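Stistis Forum > Workshop and Benches > Surfaces
Thread: Grey scuffs and pencil on a white bench top: clean, coat or replace?
Views: 3,965

chikeung_chu
Posts: 468

I look after the benches in a shared room and one of the white tops is looking tired. The marks are of three kinds as far as I can tell. There are small dark specks, some of which lift with a fingernail and some of which don't. There are thin grey scuffs. Then there are faint lines that look like pencil. I can feel a slight texture under the hand, so it was never a gloss finish, and the sheen is uneven when the light comes from the side.

I don't know what the top is made of. It came with the room and there is no label underneath. Water has no visible effect on it after ten minutes under a damp cloth.
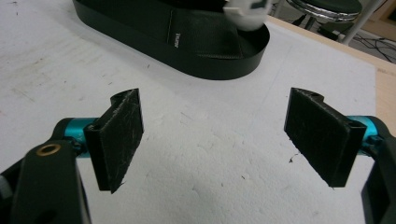
Bench top, most of the marking towards the left.

What I have tried so far is washing-up liquid in warm water with a microfibre cloth. That took off the general dirt and left all the marks I have listed. I would like to know the next step up in strength before I start on something that alters the finish. Budget is small but I can justify a replacement if cleaning is a waste of time.

piroska_f
Posts: 69

Start with the pencil, as it is the easiest. A white vinyl eraser, used dry, in short strokes. If the line goes, it was graphite sitting on the surface. If it stays, it is either a scratch with dirt in it or something harder than pencil. Brush the crumbs off, do not wipe them, or you will smear them into the texture.

For the grey scuffs, isopropyl alcohol on a white cloth. Test it on the underside or right at the back first. Look at the cloth after. Grey on the cloth means transfer and you carry on. White on the cloth means you are taking off the coating and you stop.

Y_Mahama

Melamine sponge. Damp, light pressure, five minutes, finished. I don't see the need for a staged procedure on a bench.

piroska_f

A melamine sponge is a fine abrasive. On a textured matt surface it polishes the high points first and leaves the low points alone. The result is a shiny patch in the shape of your arm movement, and he already says the sheen is uneven. It may be that someone has been at it with a sponge before.

Y_Mahama

Or it may be that it is an old bench. I have done ours weekly with a sponge for years and it is still white.

piroska_f

White, yes. Put a lamp at one end of it and look along from the other.

Coder

Agree with Piroska on the test order, disagree on the alcohol. If the top is painted board and not a laminate, IPA can soften some acrylic paints. Find out what it is first. Two quick checks:

1. Look at the edge. If the white goes over the edge in one film, it is likely to be paint. If there is a separate strip along the side and a visible joint, it is more likely to be a sheet or a facing.
2. Tap it with a knuckle in the middle and again over a leg. A foam core sounds dull everywhere.

Can you tell us what the edge looks like?

chikeung_chu

The far side has a thin pale wooden edge. I can't find white on the wood anywhere. I tapped it as described and it sounds solid over the legs and slightly hollow in the middle, but I have nothing to compare it with.

Eraser result: most of the faint lines went. A few turned out to be scratches and can be felt with a nail. The eraser did nothing to the scuffs.

Coder

No white on the wood points away from paint, but it isn't proof. Somebody could have masked it, or fitted the edge afterwards. Do the IPA test underneath only if the underside has the same finish as the top. Often it doesn't, and then the test tells you nothing. In that case pick a spot at the back corner the size of a coin.

emese_b

Can I ask what is moved about on this bench? Cleaning it is half the question. If something is being dragged across it every day you will have the same marks by the end of August.

We had long grey marks on a white top for months. We blamed shoes, trolleys and one particular stool. The cause was the underside of a storage box with grit pressed into the plastic. We put felt pads on it and the marks stopped.

chikeung_chu

Fair question. All sorts gets put down on it. The oval tray is the one thing on there with a decent footprint. It has a flat floor and a low smooth rim, and it gets pushed along the bench by whoever wants the space.

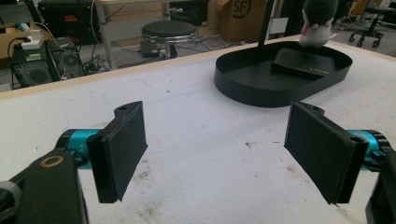

I turned the tray over this morning and wiped the base with kitchen paper. The paper came away grey. I can't say whether that is the tray's own colour coming off or dirt it has picked up from the bench. I then pressed a clean corner of the base on a sheet of printer paper and dragged it, and it left a faint line.

The other thing I should have put in my first post is a small dark stain near the centre of the top. It is a different sort of mark from the scuffs. It has a soft outline and no direction to it.

emese_b

A faint line on printer paper is good enough for me. Felt pads on the tray, or a mat under it. Check the underside of the pads every so often, as felt collects grit and then you have made your own sandpaper.

Y_Mahama

Or ask people to lift it.

emese_b

We have a sign asking people to lift ours. It is stuck to the box with the felt pads on.

thu_vo

The stain near the centre needs separate treatment. Soft outline and no direction suggests a liquid that has soaked in or sat there for some time. Ink, oil and coffee all look alike once they are old. I would do it in this order, with a full rinse between each:

Bicarbonate of soda and water, mixed to a paste. Lay it on the stain and leave for fifteen minutes under cling film. Wipe off. This is for tannin, so tea and coffee.

White spirit on a cotton bud. Oil and grease, some marker inks.

IPA on a cotton bud, subject to the warnings earlier in the thread. Ballpoint and most other inks.

Do not use bleach. On an unknown white surface it can turn things yellow and you will not get it back. Do not mix any of these or use one on top of another.

Coder

White spirit before IPA is backwards in my view. White spirit leaves a film that has to be washed off with detergent, and until it has been you can't judge the result. IPA leaves nothing.

thu_vo

White spirit is gentler on acrylics and he has not established what the top is. I would sooner wash off a film than repair a soft patch.

Coder

It is gentler on acrylics. It is not gentle on polystyrene, and he describes a slight texture and a hollow note in the middle. If there is any foam in it and the facing is scratched through, white spirit could get in.

thu_vo

Accepted. In that case, bicarbonate first and then stop until the material is known.

piroska_f

The material question could be settled with a drill. Take one leg bracket off, drill a 3 mm hole a short way in from underneath where the bracket will cover it, and look at the swarf. White crumbs, brown dust or wood shavings. Put a piece of tape on the bit as a depth stop so you don't come out of the top.

chikeung_chu

I would prefer not to drill a bench I don't own. I have written to ask the building whether they hold any record of the furniture.

Progress since then. IPA on a coin-sized spot at the back corner: grey on the cloth, no white, surface feels the same as the area next to it after an hour. I have now done one strip at the left-hand end by the same method. The broad grey smudges are better. The thin scuffs have faded but are still there. The dark specks that would not lift with a nail have not changed at all.

I did the bicarbonate paste on the stain twice. It is slightly paler. The outline is the same.

Y_Mahama

If the specks don't lift and don't dissolve they are probably in the surface. Either small chips with dirt in them or part of the material. You won't clean those out with anything.

piroska_f

For once I agree. Stop at that point.

emese_b

At which point a cover makes more sense than more cleaning. We have used the Latmont bench sheet, white, matt, 2 mm thick. It lies flat after a day if you unroll it face down with weights on the corners. Cuts with a knife against a straight edge. We paid £69 for a piece that did one large bench with a strip left over. It does show pencil, but pencil comes off it with the eraser.

Coder

Tichý do a similar one with a tackier back. I would avoid it here. It grips well, but whatever is under it takes a print of the texture, and lifting it off a surface of unknown make is a gamble.

Whichever you choose, cut it to stop just short of the wooden edge. If it runs over, people catch it with their sleeves and it lifts.

thu_vo

And leave a gap in the order of a few millimetres at the ends for expansion if the room gets sun. Ours bowed in the middle in the first warm week.

Y_Mahama

I would not cover it. A cover traps grit, the grit prints through, and then there are two surfaces to deal with. It's a bench. Clean it to a reasonable standard, lift the tray and live with the specks.

emese_b

It depends what the top is for. If people need a plain white background or a flat surface to draw on, the scratches matter. If it is for putting things down on, they don't.

chikeung_chu

It needs to be plain and flat. It does not need to be perfect.

Reply from the building: no record of the furniture before the last refit, so no answer on the material.

I am going to finish the IPA over the rest of the top, one strip at a time, and put felt under the tray. Then I will leave it for a month. If there are new thin scuffs I will know it was not only the tray, and I will order the Latmont sheet. I'll clear the bench and do the remaining strips on Wednesday evening when the room is free and I can have the windows open.

piroska_f

Change the cloth for every strip. You will otherwise be moving the grey from one end to the other.

chikeung_chu

Noted. I have a bag of cut-up pillowcases.

Coder

Take a low-angle look with a torch before you start and again after, same position. It is the only way to tell whether the sheen has changed.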